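우르쿠하르트 영화 모임, 장편 감상 기록단에 함께하실 분을 찾습니다

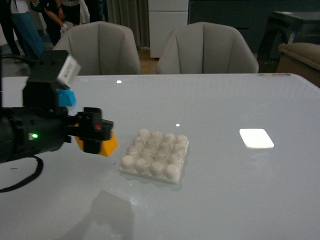 영화를 보고 나서 집에 가는 버스 안에서 머릿속으로 감상을 한 편 다 써 놓고는, 막상 자리에 앉으면 한 줄도 못 적은 경험이 다들 있으실 것 같습니다. 우르쿠하르트(Urquhart)는 바로 그런 분들이 모여서 시작한 영화 모임이고, 지금까지 회원들이 써서 홈페이지에 올린 감상문이 1,218편이 되었습니다. 처음 올라온 글들을 지금 다시 읽으면 얼굴이 화끈거리기도 하지만(저도 그중 몇 편을 썼습니다) 그래도 지우지 않고 모두 남겨 두고 있어요. 글을 쓰는 자리는 늘 단출합니다. 하얗고 널찍한 탁자 하나면 프린트한 원고를 펼쳐 놓고 빨간 펜으로 서로의 문장에 밑줄을 긋기에 충분하고, 거기에 따뜻한 보리차까지 있으면 저는 더 바랄 것이 없더라고요. 올가을에는 그런 탁자에 둘러앉아 조금 긴 호흡으로 써 보려고 합니다.

이번 기록단의 이름은 '플루바노(Pluvano)'입니다. 뜻을 물어보시는 분이 많은데, 예전 회원 한 분이 쓰다 만 시나리오에 나오는 항구 마을 이름이에요. 시나리오는 끝내 완성되지 않았지만 이름이 예뻐서 저희가 물려받았습니다.

무엇을 하나요

9월부터 11월까지 격주로 저녁 7시에 모여 영화를 함께 보고, 그다음 모임까지 각자 감상문을 한 편씩 써 옵니다. 상영작은 모두 장편이고, 이번에는 '이상한 설정을 끝까지 밀고 나가는 영화'를 골랐습니다. 남의 꿈을 빌려 사는 사람이라든가, 하루가 자꾸 짧아지는 도시라든가, 줄거리를 한 줄로 말하면 다들 고개를 갸웃하는데 보고 나면 이상하게 마음이 짠해지는 그런 작품들이에요. 첫 시간 상영작은 쿠로시 카리미 감독의 '타스타치(Tastach)'입니다. 버려진 온천 호텔에서 투숙객 명부를 베껴 쓰는 남자의 이야기인데, 초반 한 시간은 솔직히 좀 느립니다. 그런데 그 느린 시간이 있어야 마지막 전화 장면이 제대로 들려요. 저는 세 번 봤고 세 번 다 같은 데서 울었습니다. 물론 지루했다고 쓰셔도 전혀 괜찮습니다. 왜 지루했는지를 끈질기게 적은 글만큼 재미있는 글도 드물거든요.

감상문 길이는 한글 400자 이상이면 되고 위로는 제한을 두지 않습니다. 형식도 자유롭습니다. 편지처럼 쓰셔도 되고, 등장인물 한 사람만 붙들고 쓰셔도 되고, 음악 얘기만 하다 끝내셔도 됩니다. 다만 줄거리 요약만으로 채우는 것은 피해 주세요. 별점은 매기지 않습니다.

합평은 이렇게 합니다

쓴 사람이 첫 문단을 소리 내어 읽고, 나머지는 각자 눈으로 읽은 뒤 돌아가며 이야기를 나눕니다. 진행은 앨러스데어 베어드 님이 맡아 주십니다. 오래 영화 잡지 교정을 보신 분이라 쉼표 하나에도 할 말이 많으시지만, 목소리가 워낙 다정하셔서 혼나는 기분은 들지 않을 거예요. 한국어도 유창하시니 걱정 마시고요. 11월 마지막 모임이 끝나면 각자 가장 마음에 드는 글을 한 편씩 골라 작은 책으로 묶습니다. 인쇄 부수는 200부이고, 참여하신 분께 다섯 부씩 드리고 나머지는 동네 책방과 상영관에 놓아둘 예정입니다.

이런 분을 기다립니다

영화를 많이 보신 분이 아니어도 됩니다. 일 년에 두어 편 보시더라도 그 두어 편을 오래 생각하시는 분이면 좋겠습니다. 나이, 직업, 전공은 묻지 않습니다. 지난 기록단에는 고등학교를 갓 졸업한 분도 계셨고 손주 이야기를 자주 하시던 분도 계셨는데, 두 분이 같은 영화의 결말을 두고 어찌나 팽팽하게 맞서시던지 그날은 막차를 놓칠 뻔했습니다. 모임에 두 번까지는 빠지셔도 되지만, 빠지신 날의 감상문은 꼭 보내 주셨으면 합니다. 영화는 따로 보실 수 있게 도와드릴게요.

장소와 참가비

모임 장소는 옥스(Okex) 건물 2층 작은 상영실입니다. 좌석은 62석이라 넉넉한데, 뒤쪽 두 줄은 등받이가 조금 뻣뻣하니 허리가 약하신 분은 앞쪽에 앉으시길 권합니다. 건물에 승강기가 있고 입구에 턱이 없습니다. 참가비는 받지 않고, 음료는 각자 가져오시면 됩니다. 향이 강한 음식은 상영실 밖에서 드셔 주세요.

신청 방법

홈페이지 신청란에 이름과 연락처, 그리고 최근에 본 영화 가운데 한 장면에 대한 짧은 글을 남겨 주세요. 잘 쓴 글을 뽑으려는 것은 아니고, 어떤 장면에서 걸음을 멈추는 분인지 미리 알고 싶어서 부탁드립니다. 영화 제목이 생각나지 않으면 기억나는 대로만 적으셔도 저희가 같이 찾아보겠습니다. 신청은 8월 말까지 받고, 결과는 신청하신 모든 분께 문자로 알려 드립니다.

궁금한 점은 홈페이지 문의 게시판에 편하게 남겨 주세요. 답글은 보통 저녁 시간에 답니다.

우르쿠하르트 영화 모임 플루바노 기록단 담당 드림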